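Home | News | Products | Developers | Contact

Print this page | E-mail this page

Reading time: 4 minutes

Tarnalent releases Clulance 6, with two-arm planning that copes better with a crowded basket

May 31, 2026 – Tarnalent is very pleased to announce that the sixth major release of Clulance, our planning and control software for robots with two arms, is now ready to download for all existing customers and for anyone who would like to try it out on their own bench. It has been a long spring for the whole team, and we are grateful to everybody who sent us logs, grumbles and kind words along the way.

People who have followed Clulance for a while will know that it began as a fairly modest motion planner. You told it where the arms were and where you wanted them to be, and it found a way between the two that didn't knock anything over. Over the years it has grown to take in perception, grasp choice and the small, fiddly decisions about which arm ought to do what, and it's this last part that has had most of our attention for the new version.

The heart of the release is a new planner called Ren. Earlier versions planned for one arm first and then asked the other to fit in around it, and that worked well enough when the arms were far apart. It worked rather less well when both were wanted over the same bit of table. Ren plans for the two together, and it goes on checking the plan while the arms are moving, so that a pepper turning slightly in the fingers or a basket that has been nudged a little need not mean stopping and starting again from the beginning.

"We wanted the arms to share the table the way two people share a kitchen worktop," said Leokadia Tokarz, who leads planning at Tarnalent. "You don't stand back with your hands in the air until the other person has finished chopping. You just reach round them, and you keep half an eye on their elbows."

Much of the development was done with ordinary fruit and vegetables, partly because they are easy to buy and partly because no two are quite the same shape. An apple is round and hard and likes to roll. A bell pepper is light, shiny and full of dents, and a grasp that suits one will slide straight off the next. Wire baskets bring troubles of their own: depth cameras see through the gaps, and older versions of our software would sometimes treat the side of a basket as if it weren't there at all.

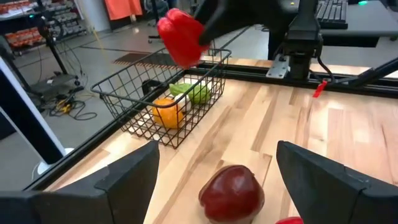
Waraporn Klinhom wrote to us during the trial period that the rim of the basket had always been the sticking point, and that her arms used to lift everything far too high just to be on the safe side. With Ren switched on, she said, the lifts were lower and the whole job felt calmer to watch, though she would still like a simpler way to set the clearance by hand. We've taken that to heart, and a slider for it is included in the release.

The perception side has been renewed as well. Emen, the part of Clulance that turns camera views into a map of what is on the table, now takes in pictures from wrist cameras alongside a fixed overhead view, and it keeps a note of how sure it is about each object. If something is half hidden behind wire or under a leaf, Emen will say so, and the planner can choose to leave it until last or to move an arm for a better look.

Before release, the software was run through 1519 recorded picking jobs, using logs kindly shared by 25 customer sites. Planning a two-arm move now takes about 8 seconds less on our most crowded test table than it did in the last version. We should add that open, tidy tables will see much less of a change, as there was never a great deal to gain there.

Clulance 6 reads project files from the previous version without any changes. Older projects will need to be opened and saved once in the converter, and the release notes explain how. Customers with a current support plan pay nothing extra, and the trial edition includes both Ren and Emen in full.

Questions about the release, requests for a demonstration and offers of awkwardly shaped vegetables may all be sent to Bradley Dobson in the Tarnalent press office. For help with moving older projects across, please ask for Lamai Phuthong on the support desk.

Print this page | E-mail this page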